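Tillov Automation Notes
@tillov_bench

Small thread on why the left arm spent most of Tuesday refusing to move, and why the error message was no help whatsoever.

The job is dull on purpose. Pick something up, bring it over a plastic cup, let go. We run it in batches at Killdale and until this week it had behaved itself.

Then, on run 371, the arm reached the drop position and stopped. No bang, no wobble. Just a polite halt and code 510, which the manual translates as "motion condition not met". Thank you, manual.

First suspect was the gripper, as it always is. I spent the morning going through what the wrist camera sees and blaming the fingers for everything.
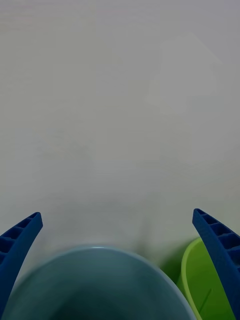 Fingers open, cups down below. A great deal of table.

The fingers were fine. So were the motors. I swapped a cable anyway, because it made me feel better, and got 510 again at the same height.

Second suspect was the force limit. Ours is set low so the arm gives up before it squashes anything, which I approve of, having fingers of my own. But the log showed hardly any load when it stopped.

What the log did show was a pause. The controller waits for a "clear" signal from the other arm before it lets this one go lower, and the signal was turning up late. Past 2000 milliseconds it assumes the worst and locks out.

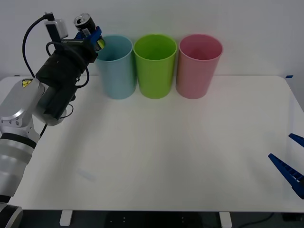 Villanueva replied that they'd had the same lockout in June, and that raising the timeout had only made it rarer and harder to catch.

Which is annoying, as raising the timeout was my entire plan.

So I went looking for the delay. A logging job, written by me, was hogging the line every time a batch saved. I'd added it to help find faults – and it had found one, in a way.

Logging now runs between batches. Timeout left alone. The stop did exactly what it's there for, and I'd sooner have a sulking arm than two arms meeting over a cup.

Five batches since without a 510. I've put the old cable back as well.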